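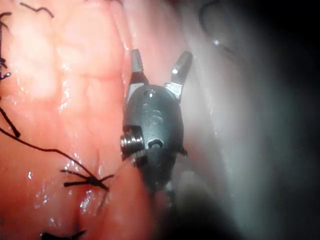
Small jaws, wide open. A surgical instrument at work.

Looking after scissors, pliers and everything else with a hinge

I have a drawer in my kitchen in Gondach that holds nothing but things that open and close. Kitchen shears, two pairs of tweezers, the poultry scissors my aunt passed on to me, needle-nose pliers that really belong in the garage, a garlic press I ought to use more than I do. Over the years I've grown very fond of that drawer, and quite a few of you have written to ask how I keep it all from seizing up, so I've finally sat down with a cup of coffee to put it in one place.

Wash them open

If you only take one thing from this page, let it be this. Scissors and shears that are washed closed hold a little water right at the pivot, and a little chicken fat too, if that was what you were cutting. Open them as wide as they'll go, scrub into the joint with an old toothbrush and warm soapy water, rinse, and then dry them with a towel that you don't mind poking into corners. I leave mine standing open on the counter overnight – usually it's Thursday, which is when I tidy that end of the kitchen – and put them away with my morning coffee.

Shears that come apart are a joy. Take the two halves apart every time, and put them back together before they go in the drawer, or one half will wander off and live with the wooden spoons.

Oil, but not much of it

One drop at the pivot. Open and close the thing a few times, wipe off whatever squeezes out, and you're done. For anything that touches food I use food-grade mineral oil, the kind sold for cutting boards. Olive oil goes gummy after a while, and I say that as somebody who tried it for years out of plain stubbornness! For pliers and garden snips ordinary machine oil is fine.

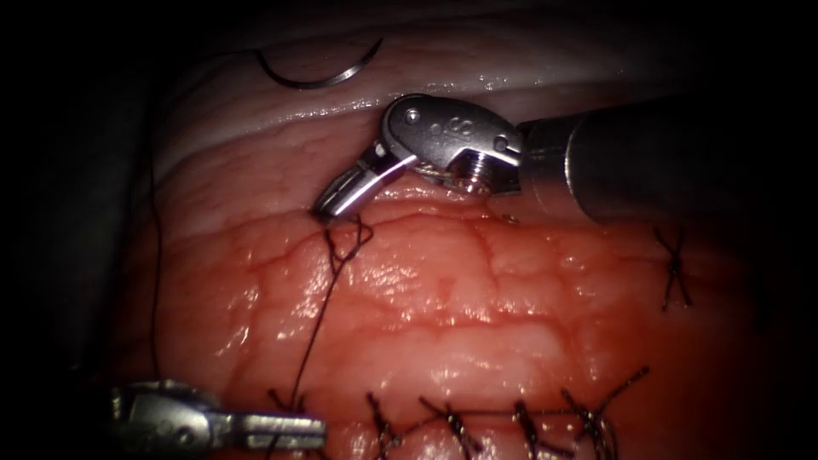 When the jaws don't meet

Hold the tool up to a window and close it slowly. With tweezers you want the tips to touch first, with no light showing between them. If they cross, a gentle squeeze with flat pliers over a scrap of leather will often bring them back, and gentle really is the word – go a hair at a time and check in between.

Loose scissors are easier. If there's a screw, give it a small turn, then try them on a strip of old cotton sheet. They should cut cleanly all the way to the tip. If the cloth folds over between the blades, tighten a bit more, and if your thumb starts complaining, back it off again.

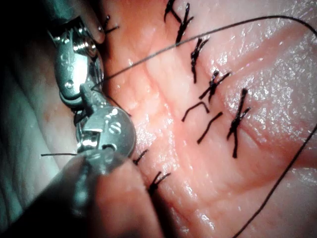 Reading time: 4 minutes

A word on rust and rough spots

Light rust comes off with a dab of white vinegar on a cloth and some patience. For the rough patch on a pair of pliers I wrap 1000 grit paper around a popsicle stick, and finish with 2000 if I'm feeling fancy. Keep the paper away from the inner faces of scissors, where the blades slide past each other. Rinse the vinegar off well, dry, and oil the joint again.

Fabric scissors get their own hook by my sewing basket, high up, with a ribbon tied on the handle so that everyone in the house knows to leave them alone.

Oddur Norðdahl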